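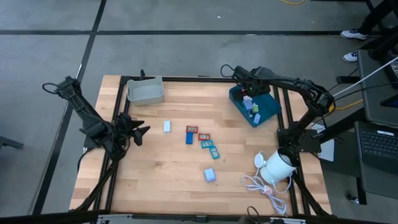 Tidying lessons under way at Cekdale unit - 600 examples wanted before the month is out

Posted Thursday, 4.40pm. Business and Tech

A small automation firm in Cekdale has started gathering the examples it needs to teach a pair of robot arms to clear a messy table. Work began at the start of November at Merkelell's unit on the Grandutham estate, and the count stood at 335 when we called in this afternoon.

The target is 600. Each one is a full run at the same sort of job: odds and ends on a wooden table, two arms, bins to put things in. An operator steers the arms through the task, the movements and the camera pictures are saved together, and then the table gets messed up again for the next go.

Small stuff mostly. Cards, little blocks, cables, plug adapters. The firm says it picked things people really do leave lying about, and that flat items were put in on purpose. A card lying flat on wood is a pain to pick up with two stiff fingers, it seems. Operators have been told to slide it to an edge or tip it up from one side, whichever comes easier, and to keep going if the first try fails. Failed tries are kept so long as the card ends up in a bin.

Cables are worse. No two runs leave them in the same shape and the arms have a habit of dragging half the table along with them. Merkelell said the early cable runs took so long that 14 were thrown out and done again with a time limit.

The learning system itself, called Heydari, has not been let loose on the table yet. It had a short trial on a first batch last week and managed blocks fairly well, cards hardly at all. A second trial is due once the count reaches the full figure. Nobody at the firm would give us a success rate and we were told not to read much into the first go, as the batch was heavy on blocks.

That has changed the plan for the rest of the month. Sessions now start from a written layout sheet, so the cards and cables turn up more often and in different corners of the table. Bins get moved between runs as well, sometimes set at an angle, sometimes left empty at the start, sometimes already part full. The idea is that Heydari should learn to look for the bin and not just swing to the place where it was last time.

Operators work in pairs, one steering and one resetting. They swap every half hour. A spokeswoman said tired hands show up in the recordings straight away - jerky starts, long pauses over the table, grippers closing on nothing - and it is cheaper to stop for tea than to weed out bad runs later. Fair enough.

Every run is watched back before it counts. The checker looks for three things: did the item go in, did anything get knocked to the floor, and did the cameras stay on throughout. Runs that pass are labelled with what was moved and by which arm. Runs where both arms are busy at once are marked seperately, and the firm would like more of those. So far most operators favour one side and let the other arm sit and wait.

Merkelell took the Grandutham unit in the spring and has 2 tables there, though only one is in use for this job. The other is down for a folding task that has been put back to the new year.

What is it all for? Sorting returned goods, to begin with. The firm has been talking to a returns warehouse on the other side of Cekdale, where boxes come back with chargers, leaflets and loose parts all jumbled in together. Staff there currently tip them out and sort by hand. No deal has been signed and the warehouse has asked not to be named until one is.

Asked if jobs would go, Merkelell said the sorting bench has been short of people since the summer and the arms would be for the night shift, which the warehouse has trouble filling. We have put the same question to the warehouse and will add its answer when we get it.

More operators are wanted for the last stretch. Shifts are four hours, mornings or afternoons, paid, no background in robotics needed. New starters get a day of practice first and none of the practice runs are used. The firm says people who knit or play video games tend to pick it up quickest, but that its not a rule. Ask at the Grandutham reception desk, weekdays before 5pm.

The finished set will stay with the firm for now. A smaller part of it may be shared with the local college next year, subject to both sides agreeing terms.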